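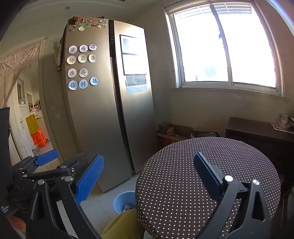 Tisch abräumen kann mein Neffe mit vier, wieso soll das für eine Maschine schwer sein, schreibt mir jemand unter den letzten Beitrag. Faire Frage. Antwort in mehreren Teilen, Stand 18. Oktober 2018.

---

Zuerst die Aufgabe, sonst reden wir aneinander vorbei. Auf dem Tisch liegen Verpackungen. Auf dem Boden daneben steht ein Eimer. Was Müll ist, kommt in den Eimer, was kein Müll ist, bleibt liegen. Mehr steht nicht im Pflichtenheft.

---

Der Arm ist dabei das kleinste Problem. Ein Brurno fährt seine Zielposition wiederholgenau an, den ganzen Tag. In der Halle in Ellthorpe setzt er Gehäusedeckel in eine Vorrichtung ein, und das macht er besser als ich. Der Deckel hat allerdings jedes Mal dieselbe Form und liegt jedes Mal an derselben Stelle.

---

Folie hat keine Form. Genauer: Sie hat eine, bis man sie anfasst. Der Greifpunkt, den die Bildverarbeitung berechnet hat, wandert beim ersten Kontakt. Dann schließen die Finger neben der Falte, und die Tüte rutscht ein Stück weiter.

---

Glanz kommt dazu. Tiefenkameras mit Musterprojektion liefern auf metallisierter Folie Löcher in der Punktwolke, bei Gegenlicht vom Fenster erst recht. Man kann Löcher interpolieren. Man interpoliert dann aber gern eine Fläche, die es nicht gibt.

---

Unsere Zahlen seit Mai: 1.344 Greifversuche auf flexible Verpackungen, alle mit Parallelgreifer. Ich gebe hier keine Quote an. Die hängt so stark von der Auswahl der Tüten ab, dass man jede gewünschte Zahl hinbekommt. Wer eine Quote ohne Objektliste veröffentlicht, hat keine Quote veröffentlicht.

---

Die Fehler lassen sich dagegen gut sortieren. Häufigster Fall: Finger schließen, halten aber nur Luft. Danach: zwei Objekte auf einmal. Danach: Tischdecke mitgegriffen. Der letzte Fall ist selten und teuer, denn hinterher steht auf dem Tisch nichts mehr dort, wo die Kamera es zuletzt gesehen hat.

---

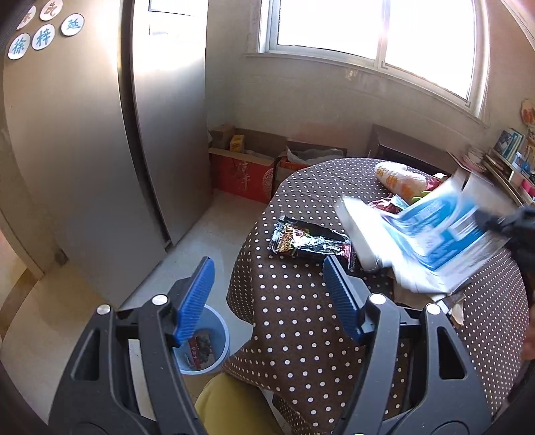 Gegen die Tischdecke hilft eine Kraftschwelle beim Anheben. Steigt die Last nach 3 cm weiter an, öffnet der Greifer und fährt zurück. Das klappt bei dickem Stoff. Bei dünnem ist der Anstieg so flach, dass er im Rauschen der Motorströme verschwindet.

---

Zum Punkt »was kein Müll ist, bleibt liegen«. Eine leere und eine volle Packung sehen von oben oft gleich aus. Menschen tippen kurz dagegen und wissen Bescheid. Wir machen das inzwischen auch: leichter Stoß von der Seite, Verschiebung messen, dann entscheiden. Kostet 2 Sekunden pro Objekt und wirkt auf Zuschauer ziemlich ratlos.

---

Frage aus den Antworten: warum kein Sauger? Für Kartons und glatte Beutel gern, die Linie in Vololska läuft komplett mit Vakuum. An zerrissener Pappe und zerknülltem Papier zieht er Nebenluft. Ein Wechselsystem mit beiden Werkzeugen geht, braucht aber Platz und einen Wechselplatz in Reichweite. In einer Halle ist der da. In einer Wohnung steht dort der Kühlschrank.

---

Noch eine: und wenn der Mensch den Greifer führt und die Maschine zusieht? Halte ich für den brauchbarsten Weg, den es im Moment gibt. Man bekommt Bewegungen aus echten Räumen, mit Fensterlicht, engen Durchgängen und Stuhllehnen. Der Haken: Ein Mensch korrigiert mit dem Handgelenk nach, ohne es zu merken. Diese Korrektur steckt in der Bahn, der Grund dafür nur, wenn die Kamera ihn gesehen hat.

---

Mit zwei Händen wird es noch interessanter. Eine hält, die andere zieht. Für aufgerissene Packungen ist das fast immer die bessere Strategie. Rechnerisch heißt das 2 Bahnen, die zeitlich zueinander passen müssen, und ein Objekt dazwischen, das nachgibt. Das Modul Sitthichai, mit dem wir planen, behandelt das Objekt als starr. Für Folie ist das falsch, für steife Kartons reicht es.

---

Also, kann die Maschine den Tisch abräumen? Unter meinen Bedingungen: ja, wenn die Sachen einzeln liegen, die Packungen bekannt sind und jemand danebensteht, der den Not-Halt drückt. Auf einem Tisch, den ich vorher nicht gesehen habe: nein, noch nicht in einer Qualität, die ich jemandem verkaufen würde.

---

Die Fehlerliste mit den Objektklassen stelle ich ein, sobald die Spalten einheitlich benannt sind. Im Moment heißt dieselbe Tüte dreimal anders.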